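The Dishes Can Wait, and They Will

By Seren Ellis

773 shares | 8 comments | Print | E-mail this article

My sister has stopped shopping for a dishwasher. Hers died in December, and she has decided to wash by hand until she can buy a robot that will clear the table, scrape the plates, wash them, and put them away in the right cupboard. She thinks this will take two years. I told her she was going to have very clean hands for a very long time, and we haven't discussed it since.

She got the idea from videos, as everybody does. I watch them too. A machine folds a towel. A machine waters a plant. Somewhere in the corner, in small gray letters, it says the clip is sped up, or that a person was steering, and sometimes it doesn't say anything at all. Then a man in a nice sweater comes on and tells us that chores are nearly over.

I worked for most of my twenties in a commercial laundry and then for a long stretch in a shop that packed small parts for a bigger shop down the road, and I know what chores look like when they are somebody's job. So when people tell me the machines are ready, my first question is what they were asked to do. It's surprising how often the person telling me doesn't know.

The real work, the stuff being done by people who are serious about it, mostly looks like blocks. You have a robot arm, a table, a tray, and a few cubes. The arm is supposed to pick up a cube and move it somewhere. If you've got a toddler in the house you've seen this carried out at great speed, with shouting.
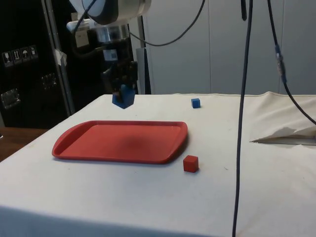 Can a robot do a household chore yet, start to finish, in a home it hasn't seen before? One narrow chore in a tidy room, sometimes, with somebody standing by to rescue it; an ordinary evening's worth of them, in an ordinary kitchen, is still out of reach.

I don't say that to make fun of the blocks. Picking up a block is hard if you have no hands. You have to find it, work out which way it's facing, come down on it straight, close on it without knocking it away, and lift it without letting it twist. A person does all of that while thinking about lunch. I've read enough by now to believe the people who say that grasping took them years, and I believe them when they say it has gotten much better lately. What bothers me is how quickly a sentence like "it can pick up a block" becomes "it can clean up the playroom," with no work in between except a change of verb.

Think about what a playroom has in it. There's a sock, a sock with a marble in it, half a cracker, and a puzzle piece face down on a rug of the same color. There's a cup with some amount of juice in it. There's the thing your kid built, which looks like a pile and is in fact a hospital, and must not be touched. Cleaning that room is maybe one part picking up and nine parts deciding. The deciding is what tires you out. Ask anyone who does it every night.

Now take the tray. A block is either on the tray or it isn't, and you can tell from across the room. A chore almost never has an ending that clean. Is the counter wiped? My mother and I could look at the same counter and give you different answers, and we did, for eighteen years.

The company people have a reply to this, and I've heard it enough times to do it from memory. They say the hard part is finished and the rest is data. Show the machine enough sinks and it will understand sinks. I talked for a while on the phone with Ctibor Hudec, who worked on the gripping side of things for a firm called Grurkari before he moved over to pumps. He was fair about it. He said that the more different objects you practice on, the better the thing gets at objects it hasn't met, and that this was a real change from the old days, when you programmed every move by hand and prayed the part was sitting where you left it. He also said he would not let one near his own glassware. I asked him when he would. He said he'd rather talk about pumps.

A lot depends on how the practice is set up, and this is where I'd want a buyer to slow down. Put a few cubes on a white cloth, make them red and blue, and add a red tray, and you've made a problem where everything stands out from everything else. That is a sensible way to start. I'd do it that way. It is also about as far from my sister's sink as you can get while staying indoors. Her sink is steel, her forks are steel, the water is gray, and the window behind it throws glare on all of it after four in the afternoon. The sharp knife is under the suds. A person learns that by feel and one bad experience.
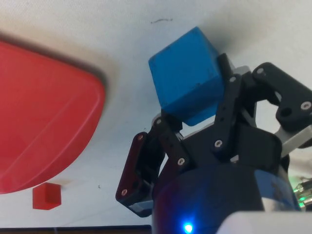 Peter wrote to me after an earlier column to say I had the comparison backward. You keep measuring these arms against your kitchen, he wrote, and your kitchen was built for people with ten fingers and a bad temper. Change the kitchen. We changed our whole house for the vacuum, moved every cord off the floor, got rid of the rug with the fringe, and it runs twice a day and I haven't swept since spring.

He has a point and I've been chewing on it. We did change our houses for machines before. We put in drains and outlets for washers, and we buy plates that fit the racks. If someone sold a kitchen where every bowl had one spot and one shape, I suppose an arm on a rail could keep up with it. I just notice that the labor went somewhere. Peter moves the cords now. He used to sweep and these days he tidies up ahead of the thing that sweeps, and if he likes that better, good for him, but it's a trade he made and he should get to call it one. The ads don't call it one.

The same trade happens on shop floors, where it's at least done with a pencil. Where I packed parts, in Istura, the owners brought in a picking arm to load trays. It did fine on the parts it was picked out for. It did badly on the part that came in oily. So a woman named Oľga Oravec was moved from packing parts to wiping parts and setting them out in rows where the arm could get at them. She was quicker than the arm. She could have set them straight in the tray. Everyone on the shift could see this, and the arm stayed for as long as the lease did, and when the lease ran out it left on a truck and Oľga went back to packing. I don't know what it cost. I know what she was paid, and I doubt it was close.

I am told that was a different generation of machine, and it was. The new ones have cameras and don't need the rows. Fine. But watch what counts as good. A demo that works nine tries in ten gets applause, and deserves it. Now put it on my old line, where a slow day was 200 trays and a good one was well past that. One miss in ten means a person on a stool all day, fixing misses. At home it means a plate on the floor every night after supper. We don't own that many plates.

And speed. I timed myself unloading my own drying rack this week, with the radio on, in no hurry, and then I sat through a full clip from a company whose helper is called the Tirkatis. I had finished the whole rack before it had got to its third cup. It was careful with that cup, I'll give it that. People say speed doesn't matter if you're asleep while it works, and that would be a fine argument if I could sleep through something moving my dishes around with no one watching it. 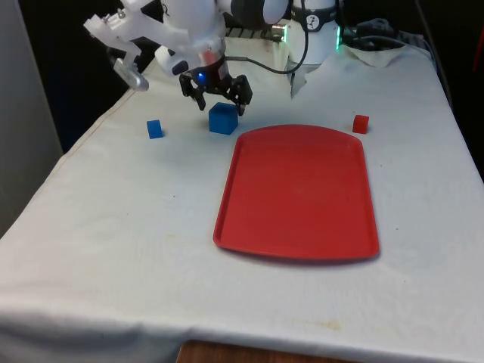 Branislav, when I read him that last paragraph over the phone, said I was being a snob about slowness. His father needs help in the house and pays for it by the hour, he told me, and the helper comes for the morning and then it's a long day. If a machine takes 25 minutes to bring the man a cup and put the cup back, the cup still got there. You have two good arms, he said, and you're writing for other people with two good arms.

I didn't have much of an answer and I still don't. I think he's right about who ought to get these things first, and I think a slow machine that could be trusted with one job would be worth real money to his father. The word I'd hold on to is trusted. A person who can't get up to fetch the cup also can't get up to mop around the machine when it drops the cup, and that's the household where a miss does the most harm. So the ones who need it soonest need it to be best, and the ones who'll get it soonest are people with big kitchens who like to be first. I'd love to see a firm say that out loud in its brochure. I have read the brochures.

What would change my mind is not complicated. I'd like to see an uncut hour, at normal speed, in a house the builders have never visited, with the family's own mess, picked by the family. I'd want the misses left in. I'd want to know who was in the next room with a controller. The Kuruc laundry, where I started out, used to make a salesman run his press on our sheets on our worst morning of the week before they'd talk about price. Most of the salesmen hated it. A couple came back with a better press.

Until somebody does the same with a sink, I'll keep thinking of this as what it looks like on the table: an arm, a tray, some cubes, and people working on a hard problem one small piece at a time. I have plenty of respect for that. I'd have more for the whole business if the ones with the cubes did the talking and the ones in the nice sweaters went and did some dishes.

My sister, by the way, has bought better rubber gloves. The good kind, with the lining. She's looking at a drying rack next.

773 shares | 8 comments | Print | E-mail this article

Contact | Copyright Seren Ellis, all rights reserved | Back to top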